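Pay for the hours, then count the tries

At Kollero we paid people by the number of demonstrations they recorded, and I think that was a mistake. Our 2 best demonstrators slowed down near the edge of the table and started again when a grip felt wrong. On paper they looked lazy. The set had 1,090 tries in it, and I would trade most of them for 400 careful ones.

A robot copies the hurry along with the task. Pay by the hour – and let people throw a bad try away.

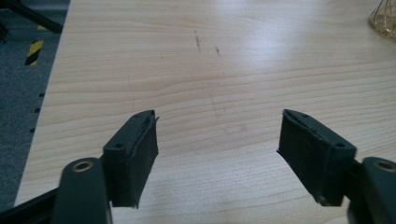 The hand-held gripper over the tabletop, its finger pads a little frayed.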